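The robots that learned to hesitate

By Dela Ansah

I arrived at Okonico with a cold, a notebook and a strong suspicion that I was about to be bored. I'd been promised a breakthrough in robot handling, and in my experience those words usually mean an afternoon of watching a machine fail to pick up a sock. Four hours later Ruth Cáceres had to more or less steer me to the lift with my coat over my arm, and I was still asking questions through the closing doors.

The thing that got me hooked is called Traketti. It's a training method, and the idea behind it is so homely that I laughed when Ruth first explained it over a very strong cup of tea. When you teach a robot by showing it what to do, you generally show it the smooth version. A person guides the arms, the job gets done, and the software soaks up the recording and tries to do likewise. Lovely, until the robot drifts a centimetre off course. It has never seen anyone a centimetre off course, so it has no idea how to get back, and one little wobble turns into a bigger one.

"It's like learning to drive from somebody who has never stalled," Ruth told me.

So her team started keeping the wobbles. All those moments when the person at the controls slows down, backs off a bit, has another look and goes in again from a better angle – the bits most people would snip out – went into a pile of their own. Traketti finds those pauses in the recordings and gives them extra weight in training. The robot picks up the task, and along with it the habit of stopping to have a think when things look wrong.

I asked what sort of job makes a person hesitate, and Kwaku Ofori, who does most of the operating, grinned at me as though he'd been waiting all day. Small things, he said. Thin things standing on edge. Things in narrow slots, shiny things, soft things that change shape when you poke them. 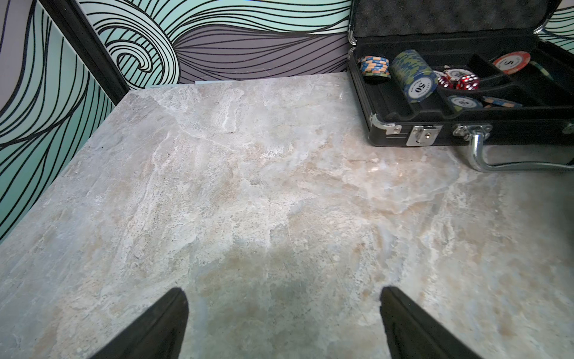 Poker chips are his particular enemy. Lying flat they offer you almost nothing to get hold of, and when they're leaning in a tray they have a nasty way of taking their neighbours down with them. Dice are friendlier, though Kwaku says they have a talent for skidding off just as you've got them pinched. He let me have a go at the controls (a mistake!) and I spent what felt like a whole term trying to nip one chip between two fingers that weren't mine. I got it on my ninth or tenth try and let out a noise I'm not proud of.

"That was brilliant data," said Kwaku, and I think he meant it kindly.

He has recorded most of the 2000 demonstrations that Traketti was built on. Of those, 900 contain at least one proper hesitation, meaning a pause followed by a change of plan. The team had expected far fewer. Afia Appiah went through the early ones by hand, marking where each pause began and ended, before she'd written anything that could do it for her. She says she could hear Kwaku sighing in her sleep.

Afia is the one who worried about the obvious snag, the one I'd scribbled in my notebook and was rather pleased with. If you reward dithering, won't you get a robot that dithers? You would, and they did. The first version was hopeless. It would glide up to the case, stop, back away, come forward, stop again and carry on like that until someone took pity on it. Ruth has a clip of this which she shows at talks, and it always gets a laugh, because everyone in the room has been that person at a buffet.

The cure took them six weeks. Afia worked out that a pause is only worth copying if something better comes after it, so the method now looks a few seconds ahead. A stop that leads to a cleaner approach is kept and boosted. A stop that leads to another stop, or to Kwaku reaching for his tea, is treated like any other bit of recording. It sounds so sensible when she says it that I forgot to ask why it had been hard.

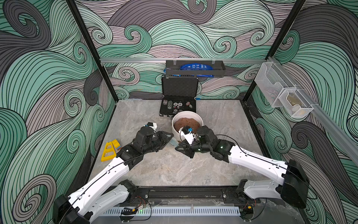
So does a hesitating robot get more done than a confident one? On the fiddly jobs it does, according to the team's own tests: given 16 tasks it hadn't practised in quite that arrangement, the Traketti version finished more of them than the same robot trained the ordinary way, though it was slower on the easy ones.

That slowness bothers Elikem Agyeman more than it bothers the others. Elikem came to Okonico from Pringle, a packing firm where a second saved on each item was a cause for cake, and he is the resident sceptic. He likes the results. He just doesn't think a customer will stand there admiring a machine while it considers its options. We had a good long natter about it by the window, and he reckons the honest test will come when somebody outside the building tries to use the method on arms they've set up themselves, with their own clutter and their own bad habits.

He may get his wish. Rultel, a small outfit that makes sorting equipment for repair workshops, is due to start a trial in February, and their operators will be recording demonstrations from scratch. Ruth is excited and slightly queasy. Every operator hesitates differently, she says. Kwaku backs straight up and comes in again lower. Afia tends to hover and then go in sideways. When they trained one robot on Kwaku's recordings and another on Afia's, anyone who had worked with the pair of them could tell which was which, and I must say that gave me a little shiver.

They don't yet know what happens when you mix the hesitations of a dozen strangers. It might give you a robot with a dozen ways out of trouble, or one that can't choose between them. Afia's money is on the first and Elikem's is on the second, and there's a packet of ginger biscuits riding on it.

I've asked them to ring me when they find out.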